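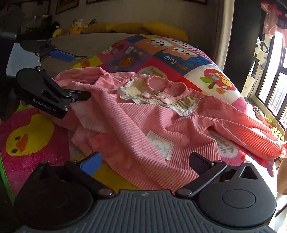 Operators recording for the Kirnik Garment Handling Set shall follow the rules in this file, which apply to all sessions carried out in private homes. The set covers two-handed handling of household clothing with hand-held grippers. Sessions take place on furniture already in the home, and bedding is left as the household keeps it. A patterned surface is acceptable: a pink ribbed baby garment on a patchwork quilt printed with cartoon animals meets the requirement, provided both grippers can reach the cloth. Care labels may remain facing up. Daylight from a window is permitted, including direct sun on part of a garment.

## Session rules

- A session may run for no more than 90 minutes.
- The operator rests for at least 5 minutes between recordings.
- Each household may contribute up to 7 sessions.
- Finger pads are checked before the first recording and replaced if torn.
- Garments with pins, loose buttons or exposed wire are set aside.
- Children and pets stay out of the room while grippers are in use.

## Consent and privacy

Written consent is required from every adult living in the home. Mail, family photographs and screens showing personal information must be covered or moved. Names printed on commercial fabric are not treated as personal data. Names sewn or written on clothing by the household are, and such items must be left out.

A household may withdraw at any time. Its recordings are then removed from the next release.

## Review

Release 1 contains 300 accepted recordings. Each was checked by one reviewer at Jekthorpe and one at Bello. Where the two disagreed, the recording went to the Tan office for a final decision. Dropped garments and failed grasps are kept and labeled as such. Recordings that show a bystander's face are rejected in full; blurring is not accepted as a remedy.

## Changes

The rest period was added in August. Proposed changes to these rules must be submitted in writing through the project issue tracker.

This site uses cookies to improve your experience. By continuing to browse, you agree to our use of cookies. Accept | Manage settings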